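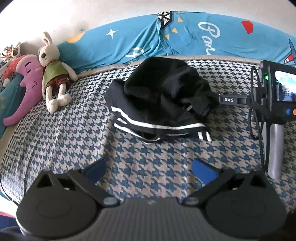
발표자 노트: 천을 다루는 로봇의 소프트웨어 스택, 인식에서 재시도까지
발표 40분, 질의응답 별도. 2019년 1월 7일 수정본.

슬라이드 1. 제목
인사하고 바로 시작한다. 소속은 Velloletti 조작 소프트웨어 팀. 공동 작업자 Renu Tiwari, Tarun Mathur 이름을 여기서 말한다. Poonam Bajpai는 마지막 슬라이드에 따로 나온다.
오늘 다룰 범위는 옷 한 벌을 집어서 펼치는 동작까지. 접기는 다루지 않는다고 미리 말해 둘 것. 작년에 접기 질문만 받다가 시간이 끝났다.

슬라이드 2. 문제 정의
강체는 자세 여섯 개 숫자로 상태가 정해진다. 천은 그렇지 않다. 같은 옷을 같은 자리에 두 번 던져도 같은 모양이 나오지 않는다.
검은 옷이 특히 어렵다. 주름 사이의 명암 차이가 작고, 깊이 센서 값도 군데군데 빈다. 흰 줄무늬가 있으면 줄이 휘는 방향을 보고 천이 어떻게 흘러내리는지 추정할 수 있다. 무늬 없는 검은 티셔츠는 그 단서도 없다.
배경도 문제다. 하운드투스 같은 반복 무늬 침구 위에서는 특징점 매칭이 한 칸씩 밀린다. 만화풍 그림이 인쇄된 천이나 인형이 옆에 있으면 분할 모델이 거기에 끌려간다. 실험실 회색 책상에서 잘 되던 모델이 침실에서 무너지는 이유를 여기서 한 번에 설명한다.
(청중에게 손 들어 보라고 하지 말 것. 지난번에 어색했다.)

슬라이드 3. 전체 구조
모듈은 네 개. 수집, 인식, 계획, 제어. 그림의 화살표를 왼쪽부터 따라가며 설명한다.
모듈 사이 메시지 형식은 Sumenley라는 내부 스키마 하나로 통일했다. 시각, 좌표계 이름, 값, 신뢰도. 신뢰도가 없는 메시지는 받지 않는다. 이 규칙 하나로 디버깅 시간이 많이 줄었다.

슬라이드 4. 수집 소프트웨어
사람이 그리퍼를 손에 들고 집 안에서 동작을 수행하고, 그리퍼에 달린 카메라가 기록한다. 손목 시점 영상과 손가락 벌어진 정도가 같이 저장된다.
시각 동기화 이야기를 여기서 한다. 처음에는 수신 시각을 찍었고, 영상과 손가락 신호가 최대 148밀리초 어긋났다. 천을 집는 순간이 그 정도 밀리면 학습 데이터로 쓸 수 없다. 지금은 장치에서 시각을 찍고, 세션 시작과 끝에 손가락을 완전히 닫았다 여는 동작을 넣어 오프셋을 다시 맞춘다.
양손 기록에서는 두 장치의 시계가 따로 논다. 한쪽을 기준으로 잡고 다른 쪽을 선형 보정한다. 수식은 부록에 있다. 읽지 않는다.

슬라이드 5. 인식
출력은 세 가지. 옷 영역 마스크, 잡기 후보점, 가장자리 종류. 가장자리 종류는 실제 밑단인지, 접혀서 생긴 선인지를 나눈다.
이 구분이 핵심이다. 접힌 선을 밑단으로 착각하고 들어 올리면 두 겹이 같이 올라오고 옷은 펴지지 않는다. Tarun이 만든 라벨링 도구 Avel에서 이 라벨을 붙였다. 라벨러 두 사람이 다르게 표시한 구간은 버리지 않고 '모름'으로 학습시켰다.
좁은 어두운 틈도 따로 본다. 천 층 사이의 입구일 수도 있고 그냥 그림자일 수도 있다. 모델이 확신하지 못하면 계획기가 다른 후보를 쓰게 한다.

슬라이드 6. 계획
후보점마다 점수를 매긴다. 가장자리 신뢰도, 손가락 접근 방향, 주변 물체와의 거리. 상위 9개만 충돌 검사로 넘긴다. 전부 검사하면 주기를 못 맞춘다.
양 손가락이 벌어진 채로 들어가니까 필요한 공간은 손가락 끝이 아니라 바깥 링크 폭으로 계산해야 한다. 초기 버전은 끝점만 봐서 링크가 옆 물체를 밀었다. 영상 재생, 12초쯤에서 멈추고 말로 설명.
두 번째 손은 첫 번째 손이 천을 들어 올린 뒤에 다시 계획한다. 처음부터 두 점을 같이 정하는 방법도 해 봤는데, 첫 점을 드는 순간 둘째 점 위치가 바뀌어 소용이 없었다.

슬라이드 7. 제어
제어 루프는 200Hz. 인식은 훨씬 느리게 돈다. 그래서 제어기는 마지막 인식 결과와 그 나이를 같이 받고, 오래된 값이면 속도를 낮춘다. 멈추지는 않는다. 천을 든 채로 멈추면 흔들림이 남아 다음 영상이 더 나빠진다.
매트리스처럼 푹신한 면에서는 표면 높이를 믿지 않는다. 접촉을 감지할 때까지 천천히 내려가고, 손가락 전류가 문턱을 넘으면 그 높이를 새 표면으로 쓴다. 문턱값은 면마다 다르다. 자동 보정은 아직 없다. 질문 나오면 그대로 답할 것.

슬라이드 8. 실패와 재시도
실패 종류: 빈손, 두 겹, 미끄러짐, 다른 천까지 잡음.
마지막 것이 제일 찾기 어려웠다. 옷과 침구를 같이 집으면 손가락 벌어진 정도는 정상처럼 보인다. 지금은 살짝 들어 올린 다음 옷 마스크 바깥의 움직임을 본다. 바깥이 같이 움직이면 놓는다.
재시도할 때 같은 점을 다시 고르지 않도록 실패한 점 주변 점수를 깎는다. 단순하지만 효과가 컸다. 이 부분은 Pankaj Upadhyay의 제안.

슬라이드 9. 도구
로그 재생기 Dixit 시연. 노트북 화면 복제 모드 확인. 네트워크 없이 돌아가게 미리 받아 둔다.
보여 줄 것은 하나, 같은 로그에 인식 모델만 바꿔 끼워 계획 결과가 어디서 갈라지는지 보는 기능. 시연이 안 되면 백업 영상으로 넘어가고 사과에 시간 쓰지 않는다.

슬라이드 10. 남은 일
소매가 뒤집힌 옷. 지금은 인식하지 못한다.
표면별 문턱값 자동 보정. Naveen Dwivedi가 맡았고 목표는 4월.
스키마 문서 정리. 외부에서 쓰겠다는 요청이 있으니 연락처를 띄워 둔다.
데이터 수집을 총괄한 Poonam Bajpai에게 감사. 이 슬라이드를 띄운 채로 질문을 받는다.

예상 질문
시뮬레이션은 왜 안 썼나: 계획기 회귀 시험에는 쓴다. 인식 학습에는 섞어 봤지만 검은 천에서 이득이 없었다.
힘 센서를 달면 되지 않나: 된다. 손에 드는 장치와 로봇 쪽을 똑같이 맞춰야 해서 미뤘다.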